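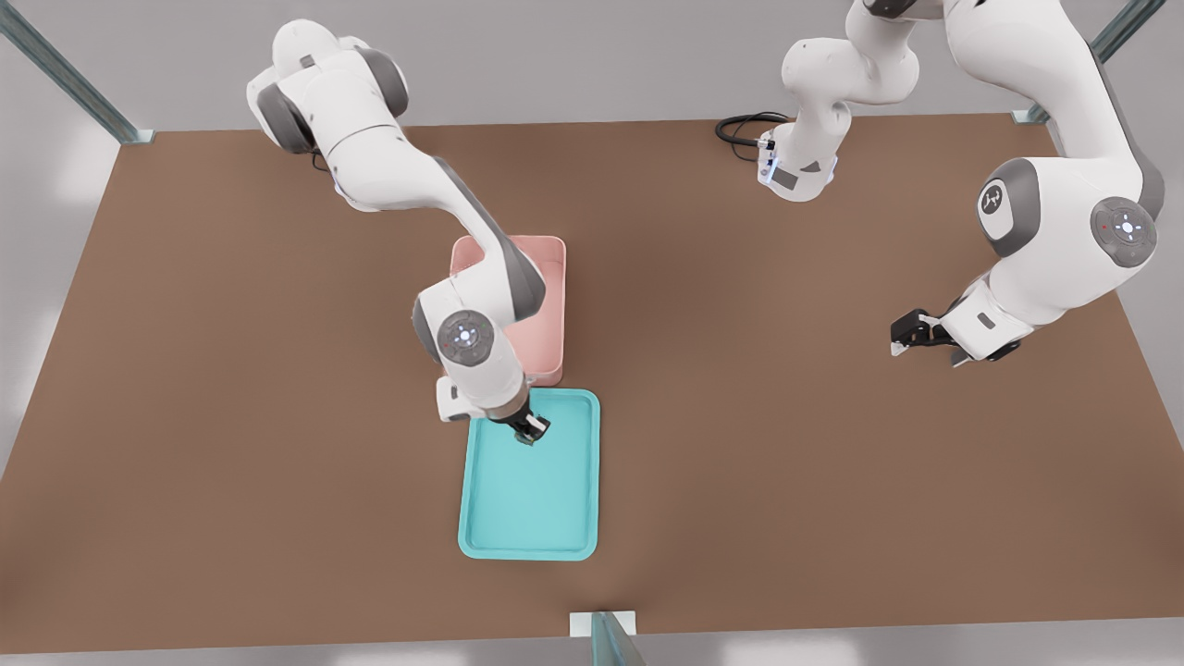 How many demonstrations do I need before it is worth training, and should I be varying the start? I am teaching a simulated two-arm cell to move parts between containers, driving both arms by hand and saving each run as an episode. I have 35 episodes so far, all done over one Saturday. Every one of them begins with the pink bin and the cyan tray in the same place, one directly behind the other, and the left gripper pointing down into the tray while the right one waits open off to the side. Training on these gives me something that looks fine when the layout is the same as in the recordings. If I shift the tray even a little towards the right arm, the left gripper still goes down where the tray used to be. I have tried training for longer and it made no difference that I could see. I use Pindisum for the recording and the default settings for everything else.

I would also like to know whether to throw away the runs where I fumbled the grasp and had to go back for it. Four of them are like that. The part does end up in the right container in all four, it just takes longer.

Posted by Wayne Mellor

Denise Lockwood

Your number of episodes is on the low side but I don't think that is the main trouble. If the tray is in the same spot every time, the model can get a good score by learning one path through the air and ignoring the camera. Training for longer only makes it surer of that path.

What I would do, in this order:

Keep the 35 you have, but put them in their own folder so you can leave them out later if you want to compare.

Record a new set where the tray and the bin are moved before every episode. You have a lot of clear tabletop in front of the tray and on both sides of it, and none of that is being used. Move them separately, not as a pair, otherwise it will learn that one is always next to the other. Turn them a bit as well. Check that the arm can still reach before you start recording, as it is annoying to find out halfway through.

Change where the arms start too. It doesn't need to be by much. If the left gripper always begins over the tray, the model never sees what an approach from further out looks like. With yours starting that low, most of the approach is missing from your data.

Put a few layouts aside and never train on them. I keep 27 fixed test layouts and run every new model on the same ones, so I can tell whether a change helped. Before I did that I was going by feel and I was wrong quite often.

On the fumbled grasps, keep them as long as you recovered smoothly. They show the model what to do when it misses, and it will miss. I would only drop a run if you stopped for a long time in the middle or let go of the controls. Long pauses are a nuisance – the model learns to sit still, and then it sometimes never starts again. If the rest of the run is good you can trim the pause out.

Also decide what the right arm is for. If it does nothing in most of your episodes, it will do nothing in the trained version, or drift. Either give it a job in every run or train on the left arm alone to begin with and add the other one later.

I got usable results on a similar job with nearly four times what you have. Yours may be easier or harder depending on the parts.

Lightfoot

just record more. computer time is cheap

Wernard

Agree with the first answer about moving things. One addition: check that your camera view is saved at the same rate as the arm positions. I had mine out of step by 2 frames for most of July and blamed the data the whole time. Play an episode back and look at the moment the gripper closes. If the closing shows up in the numbers before it shows up in the picture, fix that first and record again afterwards.

I'd also change the lighting and the colour of the table now and then if your simulator lets you. It is one setting in mine. That only matters if you mean to use a real pair of arms later. For a model that stays in the simulator I wouldn't bother.

I don't know Pindisum. In Drostar there is an option to shuffle the object positions at every reset, so it may be worth looking through the menus for something like it before you do it all by hand.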